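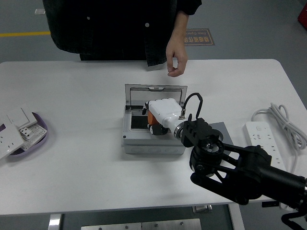

flirano_fan
Have you tried dropping the planner completely for the last bit? I had the same thing on my arm, and every time it got near a box wall the planner decided it was in collision and threw the whole trajectory out. Ended up using it only to get to a point just outside, then straight line in Cartesian with force limits on. Much happier since.

Leanne Haslam
Hmm, I sort of do that already. Rakness plans to a pre-grasp pose above the opening, then hands over to my own impedance loop. The trouble is the handover! The planner finishes with a bit of velocity left, my loop starts from the commanded position instead of the measured one, and I get a little kick right when the fingers are going in. Going into open air you'd never notice it. Inside a junction box you do.

sanwood42
What rate is your loop running at, and where are you getting joint state from? If you're on the default Nuttall bridge it's buffered and you're reading old news.

Leanne Haslam
Default bridge, yes. Didn't know it buffered. Where's that set?

sanwood42
state_queue in the bridge config. Ships at 20, set it to 2. I wouldn't go to 1, mine dropped messages whenever logging was on.

Soledad Alvarado
I'd do that, but I don't think it's your kick. Seed the impedance target from the measured pose on the first tick and blend the stiffness up from low over 80 ms or so. We had exactly this and the queue made no odds at all.

sanwood42
It made plenty of odds on mine. If the measured pose is stale then seeding from it just moves the jump somewhere else, doesn't it?

Soledad Alvarado
Only if you're still moving at handover, and you shouldn't be. Make the planner come to a proper stop first.

flirano_fan
Stopping costs you cycle time though. Fine for a demo, rubbish if you're doing it all day.

Soledad Alvarado
She's not doing it all day, she's trying to get a hand in a box without thumping it. Get it right slow and then take the stop out.

tinpot
Different question, how are you handling the lid in the collision scene? A clear one hardly shows up in my depth at all, I get the hinge edge if I'm lucky and a load of rubbish behind it.

Leanne Haslam
Badly! I gave up on depth for it. I fit the pose of the grey box from RGB, then stick a thin slab in the scene where the lid ought to be when it's open. It's a guess and if the lid's only half up the guess is wrong. I've been meaning to add a check for that since July.

tinpot
Ha, same hack as me then. I pad the slab by 20 mm and the planner moans that half the approach angles are blocked.

Leanne Haslam
Right, did both. Queue down to 2, target seeded from measured, stiffness ramped. The kick's gone from the force plot, but there's still a slow drift towards the left wall once it's inside. Gravity comp on the hand, maybe? I never put the cable in the payload model.

Soledad Alvarado
Could be. Log the wrist torque with the hand just hanging in free space, a few different orientations, and post the plot.

sanwood42
Still say it was the queue.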